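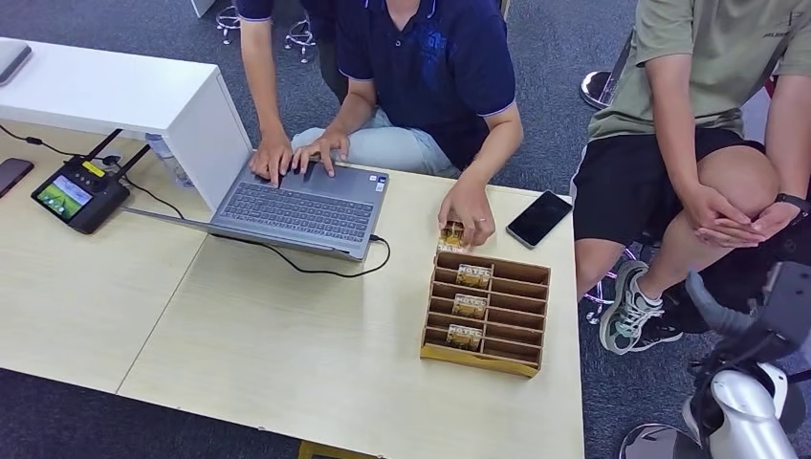 Issue 40 – Housing and Renting

Are new-build completion dates in Flullthorpe ever kept?

Posted by westano_buyer, January 2022

We reserved a two-bed on the Lindholm site in Flullthorpe last summer. Completion was meant to be December. The sales office now says spring and won't put a month in writing. Our mortgage offer runs out in 7 weeks and the lender wants 400 pounds to look at extending it. Can we make the builder pay, or pull out and get the deposit back?

brickend
Look for the long stop date in your contract. If the home isn't finished by then you can normally walk away with your deposit. Before that date you are mostly stuck, unless the contract says something about delay. Your solicitor should be able to tell you the date in one phone call. 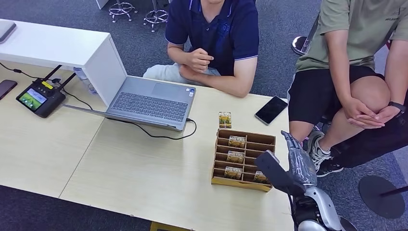 Ask the builder in writing about the extension fee as well. They don't have to pay, but some do when the delay is theirs – ours was Noder and they knocked 800 off the final bill after two letters. Keep every email and make a note of phone calls.

plot_nineteen
Same site, different phase. They are waiting on roofers, or that's what I was told. More than 40 plots are behind.

hallgate
Ring the lender before you pay anything. Mine extended for free once I sent the builder's letter with the new date on it, though they did want fresh payslips. If you have only reserved and not exchanged, the reservation agreement is what counts, so read that first.

Related
Snagging surveys: before or after you get the keys?
Westano rents and the new estates
Who pays for an unadopted road?
Can I change solicitor halfway through?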